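Courses > Textiles and Housewares > Handouts > Week 7

Prev | Contents | Glossary | Next

Week 7 — Printed cloth in the home, notes to go with Monday's lecture

Last updated: November

Start from last week. Woven pattern vs printed pattern. Woven = color is in the yarn, shows on both sides. Printed = color put on afterward, back is usually paler. Turn a corner over and look. Works most of the time, not with thin cloth where the dye goes right through.

Repeat. The unit of pattern that gets copied across the cloth. Block printing: repeat is as big as the block, so small, a person has to lift it. Roller: repeat is the distance around the roller. Screen: as big as the screen. Know these three, they come up again in week 9.

Half-drop — each column moved down by half a repeat. Hides the joins. Blossom and branch patterns use it a lot, the branch carries your eye sideways and you stop looking for the seam. Colored grounds: either dye the cloth first and print on top, or print the ground and leave the flowers. Pale flowers on a darker ground can be done either way, also by discharge (bleaching the color out). Don't guess the method from a photo, you need the cloth in hand.
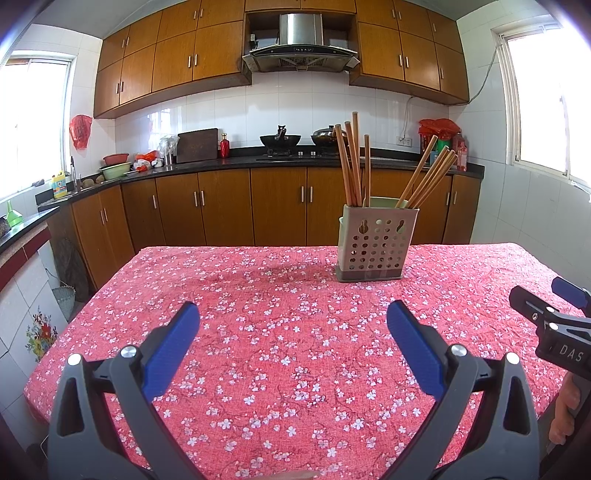

p. 51

Table use. Cloth that hangs over an edge gets seen at two angles, flat and vertical. One-way designs (all stems pointing up) look wrong from three sides of a table. Scattered or tossed designs dont have this problem. Makers worked this out early — see the two sample books in the reading, Pesbridge first, then Madbridge.

Compare them on:
— size of repeat
— number of colors (count the marks in the selvage if its there)
— border or no border

The Pesbridge book has 431 samples, mostly small florals. Madbridge has 993 but lots are the same design in other colors. A change of color is called a colorway. Write that down, people lost points on it last term.

Reading: Lashari packet, first half only. Timari packet is optional, good on washing and fading, skip the tables.

For next time bring one printed cloth from home. Any kind. Mark out a single repeat with pins and measure it both ways.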